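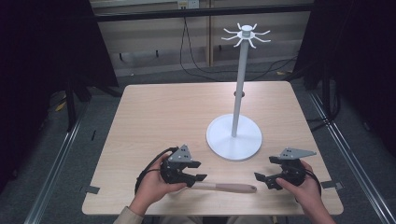 White mug tree, wood-pattern table.

Musty smell in mugs from the cupboard

plikell_tea
Good evening to all. We moved in May to an old apartment in Sterkatley, on the river side, and since then every mug from the kitchen cupboard smells like a cellar. The plates do not have this smell, only the mugs. I wash them by hand with Drukel soap, I dry them with a towel and I put them upside down on the shelf. After two days the smell is back. I washed the shelf with vinegar and left the doors open for one night. Is it the wood, or is it the mugs?

oldenamel
You close the air inside when you put them upside down. Turn them up and the smell will go.

plikell_tea
Thank you. But then the dust falls in, and my mother would never forgive me.

oldenamel
In a closed cupboard, how much dust? Drink more coffee and it has no time to fall.

harborside29
I must disagree a little with oldenamel. I lived in Sterkatley for 9 years and the outside walls there take water every spring. If your cupboard hangs on the outside wall, you can turn the mugs how you like, they will smell. Pull the cupboard away from the wall by the width of a finger, if the screws allow it. Mine had black spots on the back panel.

plikell_tea
It is on the outside wall, yes. I am renting, so I would have to ask before I touch the screws.

quietkettle
Are they glazed on the bottom? Many mugs have a raw ring where they stand, and this ring drinks the dishwater. I have six from the Mikuš pottery and they need a whole night on the rack before I put them away. A towel does not reach this water. I think everybody here is too quick to blame the house.

harborside29
I blame the house because I have paid for the paint.

quietkettle
Then why do the plates not smell?

oldenamel
Because the plates are not upside down with a closed room inside them. I said this already.

plikell_tea
Please, no fight about my mugs. I looked now: the older ones have the raw ring, the white ones from the supermarket have not, and both kinds smell. The old ones maybe more, but my husband says the same, so I do not know whom to believe.

marrowfat
Have you tried a mug tree? Ours stands by the window and the mugs never see the cupboard. You must wipe it sometimes - the grease finds everything.

quietkettle
I do not like them. The handles chip, and when only one side is full it leans.

marrowfat
Ours has a heavy foot and has not fallen yet.

plikell_tea
I will first try one week with the mugs turned up and a bowl of baking soda on the shelf, and I will write to the landlord about the wall. The raw ones will stay on the rack until the morning.

harborside29
Send him a photo of the back panel also. Mine answered only after the photo.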